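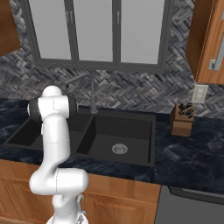 Open day, Cirkorix kitchen sim. Arm folded up in front of the double sink, right basin in view.

Home Notebook Bench log Visits Parts Archive

August, written up in the evening
By the Lemari bench

Went to the Cirkorix open day. Leaflet promised "a working kitchen robot". What we got was a room with chairs, a big screen and a simulated kitchen, and the real arm stayed in the next building for reasons that were given twice and didn't match. I don't mind sim. We use it ourselves. I mind the leaflet.

Notes as I took them, tidied a bit.

The kitchen is a good-looking one. Marbled counter, herringbone tiles, black sink with a tall tap, wood cabinets. Somebody spent weeks on the tiles. I asked how long had gone on contact and friction and was told it was "all handled by the engine". Wrote that down with a line under it.

The task was clearing things out of the sink. The policy was trained on 779 teleoperated runs, all in sim, all in kitchens built by the same tool (they call it Furnard). The success rate on the slide was 97 per cent. Questions I put about the 97:

- Over how many trials? 178.
- Same kitchen as training? "Same family of kitchens." Not an answer. Asked again and got the same words in a different order.
- What counts as success? Object above the rim of the sink at the end of the episode. So it can be hanging by its edge, or on its way back down, and still score. They did admit this when pushed, to be fair to them.
- Water? None. Dry sink, dry objects. For a sink task I'd have thought that would be on the slide.

The black basins bother me. Matte black all over, the drain is about the only bright thing in there. Put a bright green object in that and any half-decent detector will find it. I asked if they'd tried a dark cup in the dark sink and the presenter said it was planned. Ours has been planned since spring as well, so I'll leave that one alone.

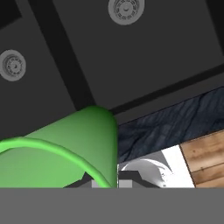 Close view with the gripper body along the bottom. Green shape at left is a mug or cup, I think.

They put the close view up on the big screen, and for me it was the most useful part of the day. Look how much of it is ceiling. There's a band of grey across the bottom where the gripper body sits, and the green thing is half behind that. I couldn't say where the handle is, or whether that bright lime-green curve is a handle at all and not a lip. If I can't tell from a clean render with no noise in it, I'd like to know what the policy is really going on. My guess is that it leans on the outside view and on joint positions and hardly uses this one. Easy enough to test: blank the close view and rerun. Had they done it? No. They said it was a good idea. It's not a good idea, it's the first thing you do.

Also asked about lighting. The ceiling fittings look nice but the window panes are a flat grey, nothing outside. So no low sun across the counter, no glare off the tap. Our own kitchen corner is unusable for half the afternoon because of glare and I've got the plots to prove it.

Coffee at this point. Decent. Two people from Ondrejka were there taking photos of every slide, which I suppose tells us something about the grant round.

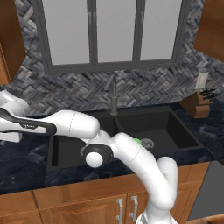 Forearm across the sink, green object in the right basin near the drain.

Second half was about reach. With the forearm laid out sideways like this you see how close the elbow gets to everything. I asked for the collision settings: arm against counter is on, arm against tap is "simplified", meaning the tap is a box. A gooseneck is mostly air. So either the arm is avoiding space it could use or the box is too small and the links can pass through the spout. Nobody at the front knew which. Someone has promised to email.

They ran six episodes live. I was at the side with a chair leg in my ankle and didn't keep a proper tally, so no number from me. My impression was slower than the video on their site, with a fair bit of hovering. Nothing that made me think the 97 was made up. Plenty that made me think it wouldn't survive a different sink.

Good bits, so I'm not accused of sulking: reset between episodes is very quick, much quicker than ours. Logging is tidy, every run saved with its seed. And the teleop rig lets you drop a bad run while you're still in it, which we should copy for Lemari.

To do on our side:

- Blank-camera run on Lemari, both views in turn. We've never done it either.
- Change our success test so the object has to stay put for a couple of seconds before it counts.
- Check what our own tap collision shape is. I have a bad feeling it's a box.
- Chase Cirkorix for the tap answer and the split between training and test kitchens.
- Dark cup.

Parking was £6. Receipt's in the tray.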